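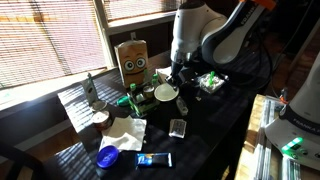
Forums > Home & Rooms > Small Spaces > Windowsill tables

2019-12-17, posted by conneely_st

ok so black tabletops. Who here has one and do you regret it. Ours came with the unit, runs along the wall under both windows, and I've been using it as the drop zone for everything. Bowl, paper bag, the little caddy, bottles, whatever has no home. Problem is the light. With sun coming through the slats the white bowl's rim practically glows against the black and every crumb near it does the same. I wipe it, turn around, it looks dusty again. The sill gets the sun too so can't really move stuff up there. Thinking of covering the whole top with something lighter before June when it gets way worse. Budget is 100 and I'd rather not spend all of it. Ideas??

wenerfan83
Don't cover it. Mine's black, had it for years, the trick is fewer things on it. Dust shows around objects more than on bare surface. Put it all in one tray and lift the tray

mehrangiz_a
Disagree, a tray on black shows dust exactly the same, now you just have a tray to dust too. I did adhesive vinyl in pale gray. 83 dollars for two rolls and I used most of both. Peeled a bit at the corner by the window, sun got the glue I think. Otherwise fine.
- Mehrangiz Arabzadeh

conneely_st
corner by the window is exactly what im worried about lol. How long before it peeled?

mehrangiz_a
one summer. Pressed it back down with a hair dryer and a spoon. Held since

shengli_long
Close the blinds more? Seriously. Fine slats like yours, tip them the other way so light goes to the ceiling. Free. You'd lose some of the view but it sounds like you want less light on the table anyway

joserel_attic
^ this. tilt first, buy later

wenerfan83
Tilting helps in the morning, does nothing late in the day when the sun's low. And then you're sitting in the gloom with a black table. No thanks

shengli_long
never said gloom. Said tip them. Try it for a week and see

edalo_kitchen
Coming at this from the other side, the caddy. Green and black is good, hides dirt. What I'd change is the small stuff standing loose around it. Little bottles and jars each leave a ring and on black a ring is forever. If they fit in the caddy put them in. If they don't, get a bigger caddy, mine was 15 at a yard sale

conneely_st
two of the bottles don't fit with the jar in there, I tried. Green caps so at least they match, ha. Bigger one maybe

edalo_kitchen
jar goes in the drawer then. Who needs a jar out

mehrangiz_a
People who use the jar??

joserel_attic
can we talk about the bag tho. the eyes. that big curved mouth. I'd keep that out forever

conneely_st
bag stays, bag is not up for discussion. My kid says good morning to it

wenerfan83
ok the bag is great. Paper fades in direct sun tho so maybe pull it back from the window a little. Mine went yellow at the top in one season

shengli_long
Got a quote once for a proper light laminate over a top that length, 225 installed. Way over what you have. Vinyl or a cotton runner is the realistic choice. Runner you can wash

mehrangiz_a
a runner under a bowl slides around. Get the rubbery mesh stuff for under it

conneely_st
All right. Plan - tilt slats, jar to drawer (sorry jar), then a washable runner w/ the mesh underneath. If still hate it in June then vinyl. will report back

edalo_kitchen
measure twice, runners shrink. get cotton that's been prewashed

conneely_st
noted, thx. anyone know if a plain dark oatmeal color shows coffee

wenerfan83
everything shows coffee except the black table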